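Search posts Search Clear

Colleen Ross
I said I'd write up the great telephone clear-out once my aunt's birthday was over, and it is, so get yourselves a cup of tea because this will go on a bit. It's about people's numbers, and letters, and how you keep hold of friends when you've moved house as often as I have.

Colleen Ross
It began with my old address book. Red cover, spine gone, the letter M hanging on by one thread. I bought it in Okcombe when I got my first flat and it has been through three kitchens and one flood since. Half the people in it have moved twice. Some have married and changed their names and I've written the new name up the side in whatever pen was nearest.

Colleen Ross
For years I told myself I didn't need it, what with everything being on my phone. Then in December the phone went for good and I found I knew precisely one number by heart, and it was my parents' old one, which now rings in a stranger's hall. (A very nice stranger. We had quite a chat.)
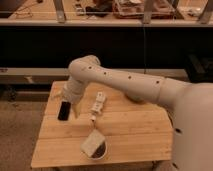
Page last changed: Sat 8 April

Colleen Ross
So out came the red book. I sat down with it at the weekend and decided I would write to everybody in it I hadn't spoken to for a year or more. A proper card, with a stamp, and my new number at the bottom. I thought it might come to a dozen. It came to 52! I had to go back out for more cards.

Colleen Ross
I'll tell you what I put, as a couple of you asked. Nothing clever. I said I'd been thinking of them, I gave one bit of news, I asked one question, and I said there was no need to write back. I meant that last part too. I've had letters that felt like a bill coming through the door and I didn't want to send one.

Colleen Ross
The one bit of news was the hard part. You start off with "not much to tell" and then you remember you've changed jobs, buried a cat, taken up the alto line in the Etudura singers and dropped it again. I settled on the cat for most people. Those who had met him got a longer version.

Colleen Ross
Tia Pickering was the first to ring. We shared a room on Mota Street when we were both training, and I hadn't heard her voice since her eldest started school. He's learning to drive now. She picked up as if I'd just popped out for milk, telling me off about a casserole dish of hers I may or may not still have. (I do. It's a lovely dish.)

Colleen Ross
We talked until my ear was sore. She reminded me of the winter the pipes froze and we washed our hair at the swimming baths, and the landlord who came round to look at the boiler and ate all our biscuits. I'd lost that whole winter, and there it was in her head the whole time, safe and sound. 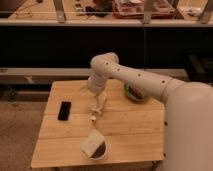 Colleen Ross
She's coming down on the train in a few weeks and I've promised her the dish back, washed, with something in it. I'm thinking the leek and potato thing, if I can find the recipe, which I believe is also in the red book, somewhere between S and T for reasons that must have made sense to me once.

Colleen Ross
Not all of it was jolly, I should say. Two of the cards came back with "gone away" on them. And one was answered by a daughter, very kindly, to let me know her mum had died last spring. She said the card had made her laugh because I'd brought up the business with the goat, and she'd only ever heard her mother's side. I wrote back with mine. We've swapped a few letters now.

Colleen Ross
I did wish I'd sent that one sooner. I had it in my mind to write to her for years, and there was always a better week coming along. I'm trying not to dwell on it. But if there's a name that has popped into your head while you've been reading, well, stamps are dear but they aren't that dear.

Colleen Ross
Practical bits, for those who like them. I used plain cards from the stationer's on Nastora Road, the sort that come in a big box. I did a few each evening with the radio on and stopped when my writing went wobbly. I ticked each name in pencil. And I've copied every number I was sent into a new book (green this time) as well as the phone, in ink, with the date.

Colleen Ross
Someone asked if I'm throwing the red one out. I am not! It's gone in the dresser drawer with an elastic band round it. My gran's is in there too, with the coalman's number in it, and he only had 3 digits.

Colleen Ross
Right, that's the post just come, and there's one with a foreign stamp on it, so I'm off to put the kettle on again. If you were in the Etudura singers and haven't had a card, it's only that I haven't got your address - send me a message and I'll put that right this week.

Filed under: Letters & Post, Old Friends, Home Life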